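So they've written Lillbridge out, and I have been useless at work since Monday

If you haven't watched the latest episode of Vesberg yet, go do that and come back, because I'm going to spoil pretty much everything. I mean it!

Okay. For anyone who doesn't follow the casting news as closely as I do (so, most people with hobbies), Martim Lobo is out. Inspector Lillbridge got on the night ferry with one suitcase, looked back at the harbor for what felt like a full minute, and that was it. No death scene, no big speech. The network put out two sentences the next morning saying Lobo "will not be returning" and thanking him for his work, and then they posted a trailer for next week as if we'd all just move on.

I have not moved on. I've been with this show since the pilot, back when it aired at 11 at night and my sister and I were the only people I knew who watched it. Lillbridge wasn't even supposed to be a regular. He was in for two episodes as the guy who loses the evidence, and Lobo made him so tired and so funny that they kept bringing him back.
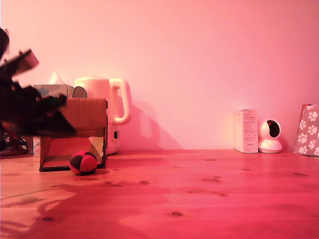

The thing is, I could feel it coming. He had hardly anything to do in the first half of this season. There's a stretch of three episodes where he mostly answers the phone. My friend Olga Moreira texted me after the second one and said "they're getting rid of him," and I told her she was being dramatic. She has been very gracious about it, by which I mean she has sent me the screenshot twice.

What bugs me is how it was handled. Season four spent ages building up the business with Lillbridge and the Görtz family. We had the letters, the boat key, that amazing dinner where old Mrs. Görtz calls him by his father's name. I assumed all of that was going somewhere. Now he's on a ferry and the boat key is presumably still in his desk drawer. Did the writers forget? Is somebody else going to find it? I would take a whole episode about the drawer at this point.

Some of you are going to say it's the new showrunner's fault. Maybe! Gaétan Penner took over this year and he's clearly more into the politics side of the story, the mayor and the port contracts and so on. I liked his last show a lot. But Vesberg was always a show about people who work in a small, badly heated police station and get on each other's nerves, and I don't want it to turn into a show about meetings.

I went back and rewatched the pilot last night, all 90 minutes of it, with a bowl of cereal for dinner. It holds up so well. The sound is a little rough and Idalina Barros has a haircut that she has since apologized for in interviews, but the first scene between her and Lobo in the parked car is still my favorite thing in the whole series. They barely talk. She offers him half a sandwich and he takes the bigger half. That's five seasons of friendship right there in one sandwich, and they didn't even get a proper goodbye scene together. She was in the hospital plot all episode. Come on.

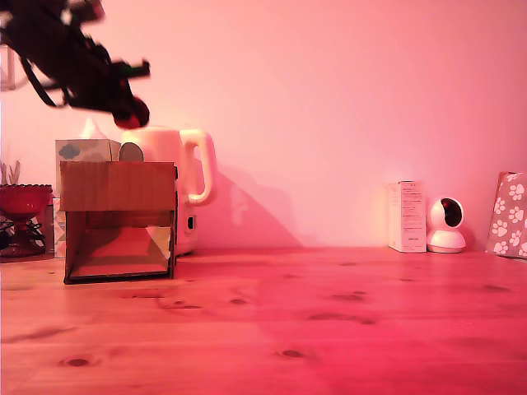
What I want from the rest of the season

We have five left out of 13, so there's still time to win me back. First, let Barros be angry. Her character just lost her partner and so far she has shrugged about it once. She's the best actor on the show and she's been given a clipboard.

Second, please don't bring in a handsome replacement with a secret. I've seen the photos of Benoît Rolland on location in a long coat, and I'm sure he's very good, but I'm nervous about the coat.

And third, one phone call. Lillbridge calls the station from wherever he went, complains about the coffee, hangs up. I'd be happy with that.

There's a long thread going over on the Plollwood forum if you want to be sad with other people. It was at 311 replies when I looked this morning and most of them are about the boat key, which made me feel a lot better. I'll be back with a recap after next week's episode – assuming I can get through the opening credits without his name in them.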